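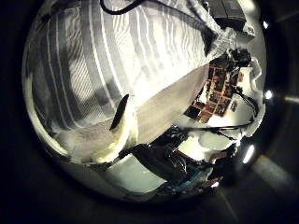 Striped fabric sheet with a plain beige-white flap.

Padus Members Question Savings Claims in Proposed Rantala Merger

Group asks nonprofit care operator to show its math before the November vote

ZARKUTIA – The Padus Members' Association, which represents families and staff at nonprofit care homes in the Zarkutia area, today called on the board of Brikari Senior Living to hold off on its planned merger with Rantala Care until it releases the full financial case for the deal.

Brikari runs four homes and has been governed since its founding by a board that includes elected residents and employees. Under the merger plan, that board would be replaced by a regional council with three Brikari seats. The council would oversee homes with 2,025 residents in all. Brikari's homes account for 747 of them.

Brikari management has told members that the merger will cut overhead, protect jobs and leave daily life in the homes unchanged. The Association has read the 12-page summary sent to families and cannot find support for any of those statements. The summary gives no current overhead figure. It promises "efficiencies" in purchasing, laundry and payroll but does not say which contracts would end or who does that work now.

"We have been told this is a partnership of equals," the Association said in a statement. "Three seats on a council whose total size has not been announced is hard to call equal. Maybe there is a good answer. We would like to read it before we vote."

The Association also questions the claim that resident voice will be "strengthened" by new advisory circles in each home. According to the summary, the circles may make suggestions to the council. They may not approve budgets, hire an administrator or block a fee increase. The present board can do all of those things.

The Association is not opposed to every merger. Small operators face rising insurance and staffing costs, and Brikari may well need a partner. Members have heard similar promises before, however, and few of them came with a way to check the results a year later.

The Association is asking Brikari to publish the merger agreement in full, including any side letters on executive pay, and to provide separate budgets for each home with and without the merger. It also wants a written rule allowing the homes to withdraw if the savings do not appear.

Brikari has said that it will answer questions at an information session in November at 7 p.m. The session is scheduled for the same week as the vote. The Association has asked for an earlier one and has not received a reply.

About the Padus Members' Association
The Padus Members' Association is an independent, dues-funded group. It takes no money from care operators.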